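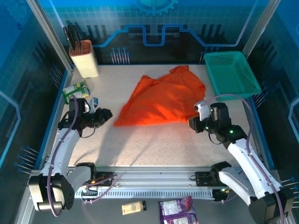

Kitchen reset and linen help wanted, Berkville

Part time, mornings, start in August if we can

Momenar runs short-stay apartments in two buildings, one on the Berkville side and one out by Orerwood. Guests leave, we go in, the kitchen has to look like no one ever fried an egg in it. We need more hands for the kitchen and linen part. Not the bathrooms, not the floors, there's a separate crew for that and they are full.

Sorry this is a bit rushed, two people gave notice the same week and the phones are going.

What the job is

Kitchens mostly. Counters cleared and wiped, table wiped, knives back in the block, cloths folded, leftover snacks and packets dealt with, baskets emptied and put back where they belong. Sounds like nothing. Takes longer than people think, expecially when a family of six has been in.

Then linen. Kitchen cloths, dish towels, napkins, some table covers. We go through 600 cloths in a normal week and closer to 1000 when the holidays hit. They all come back from the laundry in one heap and somebody has to sort, fold, and stack them by color. Orange is kitchen. Please do not put orange in the bathroom pile. It happens every week.

A normal morning

7:30 at the Berkville building, Espinoza Street entrance (the side door, front one sticks). Pick up your list and your key ring. Lists run by apartment number, do them in order unless it says early check-in next to one, then that one goes first.

In each kitchen:

Open the window
Pick up all cloths, used or not, they all go in the laundry bag
Food that's open goes in the trash. Food that's sealed and in date goes in the snack basket
Clear the table down to nothing and wipe it, corners too
Knife block in the back corner, handles facing so a guest can reach them, count the knives against the card inside the cupboard door
Clean cloth folded in thirds, then in half, on the counter left of the sink
Empty basket back on the shelf
Window shut, lights off, tick the list

Done by noon most days. Then an hour of folding in the linen room if you're on the long shift.

About the folding, because people ask

We fold to a size, not a style. There's a board on the linen room wall with the outline marked in tape, your cloth should fit inside it. Creases are ok on kitchen cloths. Lumps are not. If it's bunched up when you get it just shake it out flat, start from a corner and work along. You'll be slow the first few days, everyone is, no one is timing you. Stained ones go in the gray bin and they get cut up for rags.

Table covers are two person jobs. Don't fight one alone.

Hours and pay

Short shift, 7:30 to noon
Long shift, 7:30 to 1:15, includes a paid 15 minute break
Four or five mornings a week, you pick with us when you start
Every other Saturday. This one isn't flexible sorry, Saturday is our biggest changeover and we have to have a full crew
Paid by the hour, every two weeks, direct deposit. Rate is on the application sheet and goes up after your first 2 months
Travel time between Berkville and Orerwood is paid time
Training is paid, three mornings, you go round with someone who has been here a while

We would like

Someone who shows up. Someone who can be on their feet for four hours and carry a laundry bag up one flight (Orerwood has an elevator, Berkville doesn't). Comfortable around kitchen knives, you'll be washing and putting away a lot of them. An eye for where things go, if the basket is crooked and it bothers you, you'll like it here. Able to read a list in English, speaking it perfectly doesn't matter, half the crew talks in something else all morning.

Experience in hotels or cleaning is nice, not needed. A car is useful but there's a bus to both buildings. Route 232 stops across from the Orerwood lot, every half hour before nine, less after.

You need to be 18 and allowed to work in the US. There's a background check becuase of the keys, we pay for it.

What you get

Apron, two shirts, gloves. Wear your own shoes, closed toe, something with grip
Coffee in the linen room
First pick from the snack basket on Saturdays, it gets pretty full in summer
Paid sick days from the start, vacation after six months
Same list area each week once you're settled, so you get to know your kitchens

How to apply

Come by the Berkville office any weekday between 1 and 4 and fill out the sheet, ten minutes. Bring ID. Or send a message through the contact form on this site, put KITCHENS in the subject line so it doesn't end up with the booking questions. Tell us:

Your name and a phone number that works
Which mornings you can do
Which building is easier for you, or either
When you could start

No resume needed. If you have one fine, we'll read it.

We call people back in the order they come in. If you haven't heard in a week try again, the form has been eating messages. There's a short walk through before we offer anything, you reset one kitchen with us, 40 minutes or so, paid. Wear something you don't mind getting bleach on.

We're hiring for four short shifts and two long ones. Long shifts will go first. If you applied last spring and we were full, please do apply again, we don't have the old sheets any more.

Momenar Apartments, Berkville office, Espinoza Street side door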